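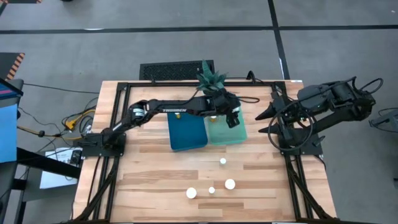 From: Hildegard Sauerland
To: Zusden workshop list
Subject: Re: [workshop] Bins on the wooden table, sorting of small parts

Henrik Stöcker wrote:

> The blue bin and the green one are now next to each other on the
> butcher-block top. Are we keeping two, or should everything go
> into one? Also, can the top be oiled, or does it want varnish?

Keep two. Blue is for parts already checked, green for parts still to be checked. The green one is translucent, so you can see from the side whether anything is left in it. The blue one is opaque and has to be looked into from above.

White cylinders: the large and small sizes should not share a bin. Until the Heitmann trays arrive, leave them standing on the wood, clear of both bins.

On the finish, I would use oil. Varnish on end-to-end strips tends to crack along the joints, and a local repair always shows. Procedure:

1. Sand with the grain, 180 then 240 grit.
2. Wipe on a thin coat. A 500 ml tin covers the top with nearly half left over.
3. Wait 18 hours, then apply the second coat.

Move the artificial plant first. Oil on the leaves collects dust and is tedious to remove.

Nisreen has the key to the Bresanach cupboard. The oil is on shelf 86.

Hildegard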